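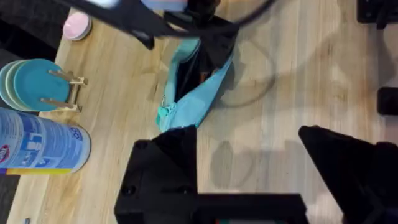
One arm holds a zippered pouch open over the table at Celon's September demonstration, seen from the wrist of the other.

The invitation promised "the working home of 2028." What Celon had set up on the ground floor of its Warrier building was a pale wooden table, two black robot arms and the sort of clutter that collects beside anybody's sink. Plates stood in a little wooden rack. A canister of disinfecting wipes lay on its side. The job for the morning was a turquoise cloth pouch.

I have been to enough of these open days to know where to stand. You want to be near the operator's screen, away from the big monitor with the music. The big monitor shows the run that went well in May. The small one shows the run you came for.

Cloth is a fair test, I'll give them that. A plate keeps its shape when you pick it up. A pouch sags, folds over on itself and closes up the moment you stop paying attention to it. To open one, a person uses ten fingers and doesn't think about it. Celon's arms have a pair of stiff fingers each, and the software that runs them, called Tistosau, has to work out from its cameras where the cloth has gone.

The first attempt I watched took 67 seconds. The second took 274, and a guide talked through most of it about elder care. The fourth was stopped by hand. When I asked how many tries had been made before the doors opened, I was told the figure was "not tracked in that form" -- a strange answer from a company that tracks everything else.

Tronitico, which supplies the arms, had its own booth by the coats, with a brochure that used the word "effortless" 4 times. It gave no price. It also didn't say who puts the pouch back on the table between runs. On Friday that was a young technician in socks, and she was very quick.

Celon says home trials will follow once the hardware is "mature." I asked what mature meant and got a tote bag, with a zipper. I opened it on the train.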